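Reference > Household > Storage > Divided wicker tray

A divided wicker tray is a shallow woven tray with a raised rim and fixed partitions, used to keep small bottles and jars upright and sorted. It is common on kitchen counters, on pantry shelves and at the table.
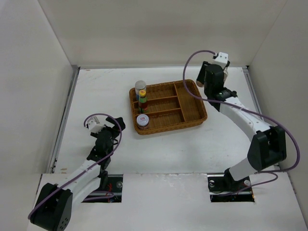
Most trays of this type combine long narrow lanes with one wider compartment. The lanes suit short jars and slim bottles, such as spices and seasonings. The wider compartment takes taller bottles – sauces, oils and syrups – that would tip easily on a bare shelf. Labels are usually turned toward the user, and items in daily use go in the front lane.

Wicker is a weaving method, and the material may be willow, rattan, reed or paper cord. Spills are wiped up with a damp cloth, and the tray is left to air dry.

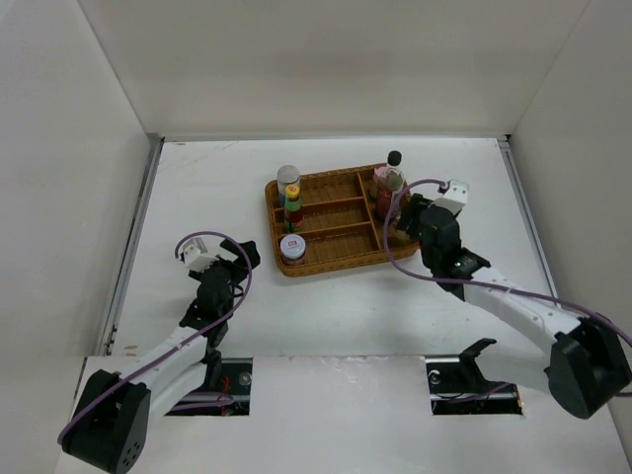 Chinyere Garba holds that tall bottles should always share a compartment, where they brace one another, and that three to a compartment is the limit. Other writers on pantry storage leave the number to the size of the tray.

Last updated: January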